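Hotard Twin-Arm Folding Cell

Demonstration unit, Gutberg showroom, Brultholm
Open day: October 13, 2018, 10 a.m. to 4 p.m.

The Hotard folding cell handles single garments on a flat table. Two arms share one mounting pedestal and one controller. Each arm carries a two-finger parallel gripper. The cell is supplied by Gutberg and installed by Vestergaard, which also handles service contracts.

Specifications
Maximum garment weight: 2,000 g
Table height: 187 mm adjustment range
Stored fold programs: 40
Supply: single phase, grounded outlet
Guarding: light curtain on the operator side, fixed panels elsewhere

Fold programs
Programs are set by garment type. T-shirts, long-sleeve shirts, towels and pillowcases are included. Hooded garments need a custom program, quoted separately. Buttoned shirts must be closed before loading - the cell does not handle fasteners.

Demonstration
The open day covers loading, program selection and recovery from a missed grasp. Visitors may bring their own garments, up to the weight limit. Knit fabrics are preferred. Very thin synthetics can be tried but are outside the published specification.

Long-sleeve shirts are run face up, with the collar toward the operator and the hem toward the pedestal. Sleeves are folded across the body one at a time. One arm can hold a cuff while the other waits clear of the fabric.

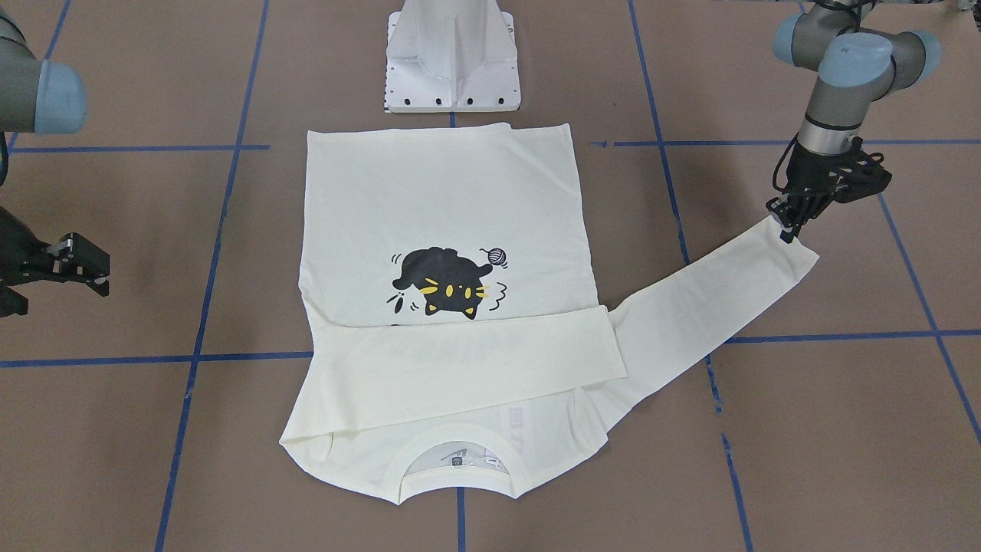 Fold order can be changed from the panel between cycles. A change to the final folded size requires a new program, and this can be entered on site with the supplied software.

Cycle times depend on garment and program and are not listed on this page. Timed runs on customer samples are available by appointment at Brultholm during October.

Spare finger pads are sold in packs of 10.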